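Most of the argument over teleoperation is about the input device. I think the end effector matters more. At Gurkent we recorded 54 demonstrations of block pushing with a plain rod, driven remotely, and the operator's habits showed up in every one.
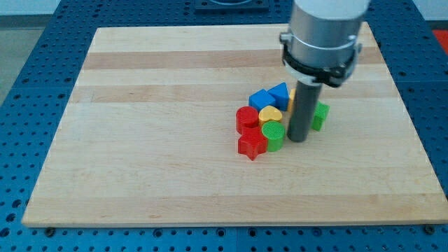 Eight shape blocks on the board, with the rod close beside the cluster.

A rod cannot grasp, so the operator must plan each contact. Noboru Minami prefers guiding the arm by hand and gets smoother paths. I would still take the remote data: the operator's body stays out of the workspace.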